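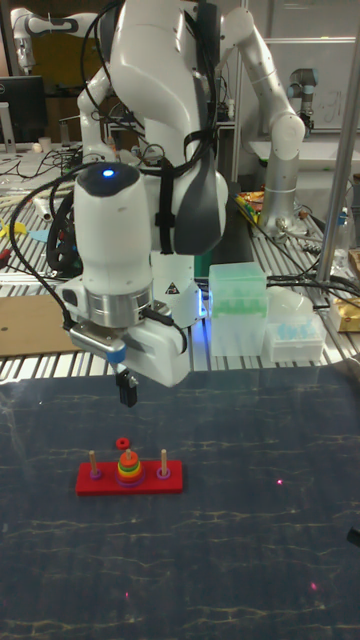 Tower of Hanoi: your questions answered

Heledd Kneath here. I look after the puzzle pages at Virnside, our little puzzle library, and the tower gets more mail than everything else put together. I love this puzzle to bits, so please keep the questions coming! I add new ones at the bottom when I have a free evening.

What are the rules?

You have three pegs and a stack of rings that get smaller toward the top. The classic goal is to move the whole stack from one peg to another. You move one ring at a time, you only ever take the top ring from a peg, and a bigger ring can never sit on a smaller one. That's all of it. You can teach it before the kettle boils.

Does it matter which peg I start on?

Not a bit. Most leaflets draw the stack on the left and send it to the right, but the pegs are all equal. Start in the middle if you like the look of it – a little cone in the center is very handsome on a shelf.

My set has rings of the same color. Is that a mistake?

Probably not. Some sets use a color more than once, and purple can turn up on all three pegs at the same time. Go by size and let the color be decoration. If two rings really are the same size, decide before you start whether they may sit on each other. At our table we say yes, and the puzzle gets a bit friendlier.

Can I start with rings on more than one peg?

Yes, please do! This is my favorite way to play once the classic version starts to feel automatic. Put a ring at the foot of each outside peg, build a small tower on the middle one, and then try to gather everything into a single stack. You have to think about what is buried and what is free, and the pattern you learned by heart is suddenly not much help. Just make sure every peg is in proper size order before the first move.

Where does a ring go while I'm moving it?

In your hand, and then straight onto a peg. The table doesn't count as a place to put things, tempting as it is. A small red ring lying behind the tower is either waiting for the game to begin or out of the game altogether. With very young children I let that rule go completely. They take rings off, line them up, put them back on in any order and have a wonderful time.

How many rings should a beginner use?

Start with three. Take the rest off and put them away so that they don't nag at you. Three rings take seven moves if you make no mistakes, and four rings take fifteen. Each extra ring doubles the number and adds one, so it grows fast.

I keep getting stuck halfway. Any tips?

Look at the biggest ring and ask what has to happen before it can move. Everything smaller has to be on one other peg, leaving a bare peg for it to land on. Then ask the same question about the next ring down. Another trick I enjoy is to move the smallest ring on every second move, always going around the pegs in the same direction. In between, make the only legal move that doesn't use the smallest ring. It feels like magic the first few times.

If you end up somewhere odd, don't clear the pegs. Any legal position can be solved from where it is, and untangling a muddle is good fun.

What is a good surface to play on?

Something flat and plain enough that the rings stand out. A dark tabletop is lovely with a bright set: red, orange, green and yellow all sing against dark blue, even one with pale marbled streaks running through it. I'd stay away from a busy tablecloth, as small rings vanish into flowers.

I've lost a ring. Can I still play?

Of course. Any ring can go missing and the others still make a proper puzzle, just a shorter one. Check under the base before you turn the sofa over. I write the number of rings on the box lid in pencil, and that has saved me a lot of crawling about.

Can two people play?

Take turns, one move each, and no talking. It is harder than it sounds and people get the giggles. With 2 sets you can race from the same starting position.

Do you lend out the tower?

We do, it's puzzle 333 on the shelf list. Borrow it for as long as you like, and send me your strangest starting positions when you bring it back!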